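Course home | Syllabus | Notes | Labs | Contact

Unit 6 notes: When the demonstration data is the fault
Instructor: Piret Uibo. Lab supervisor: Yhon Llanos.

Last unit covered faults in the machine itself: encoders, brakes, loose connectors. In this unit the machine did what it had learned to do, and the fault came in earlier, when people were showing it the task.

The task, called Lepik in the lab files, is to put a pair of sandals onto a display stand. A person does it first with two hand-held grippers, one per hand. The position of each gripper is recorded through the marker plate on top of it. The policy is trained on those recordings and then run on the two-arm cell.

The training set had 400 demonstrations. On the cell, the right arm closed early and low on the second sandal, pressed into the tabletop and tripped the force limit. The stop worked as designed. After the reset it happened again, and the run was ended there with a bent fingertip and no injury.
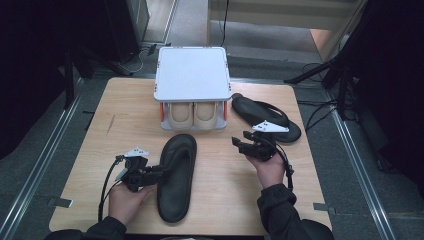 Figure 2. Demonstration setup with two hand-held grippers, sandals and display stand.

Ivars Venckus went back through the recordings. In 42 of them the right-hand track jumped downward for a moment and came back. The right wrist had rolled so far that the marker plate was turned away from the tracking camera, and the software filled the gap with a bad guess. It raised no error. The left-hand tracks were clean.

Points to take from this:

1. A short tracking loss can look like a real motion. The filter checked for missing samples and had no check for impossible speed.

2. The jumps came at the moment of grasping, where the wrist turns most. An average over the whole recording hid them – the mean error was well inside tolerance.

3. The reset was too quick. After a force stop, find the cause before you run again. The second contact bent the fingertip.

4. The cable matters too. If it pulls on the gripper, people turn the wrist to make slack. Elīna Kuusk saw this in 16 of the bad recordings.

What was changed: recordings with a speed spike are now rejected, the cell has a height floor above the table that the policy cannot override, and a force stop needs a supervisor's key to clear.

For lab: load the Cindden log, plot right gripper height against time, and mark each jump. Write down the speed limit you would set and what good data you would lose with it. Bring the plot in April.

Reading: handout 2, section on safe restart.

Questions to the lab desk | © Pedomau Course Notes | Back to top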